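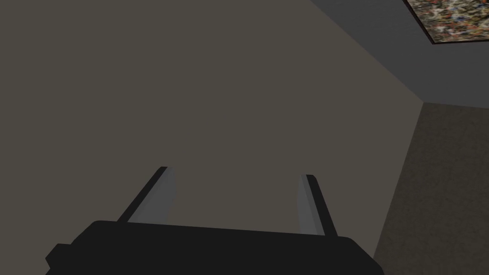 19 September 2010

Second go at the iron gall ink today. The first lot (back in February, the one we called Flisitz because Hervé Jacquet sneezed while naming it) has gone gritty at the bottom of the jar and smells like a cellar, so out it went.

Crushed the galls by hand this time, much coarser than before, and soaked them in 400 ml of rainwater. I'd left them 4 days and the liquor came out a lovely strong brown, like tea you've forgotten on the side! Strained it twice through muslin. Lost a fair bit in the cloth -- must squeeze harder next time, or borrow the little press if Goicoechea ever gives it back.

Added the iron sulphate a pinch at a time and it went black almost at once. Gum arabic after that, 14 g, stirred till my arm ached. Still a bit thin on the nib. On the Golludard paper it feathers badly, on the Histoleck it sits up nice and crisp and dries darker than it goes on. I do wonder if the Golludard is just under-sized. Hervé says try a wash of gelatine on it first, and he's probably right (don't tell him).

Wrote out the same line on both sheets and pinned one of each in the window to see how they fade. The other pair is in the drawer, labelled.

To do: more cloves against the mould, clean the glass muller properly, order galls -- the tin's nearly done.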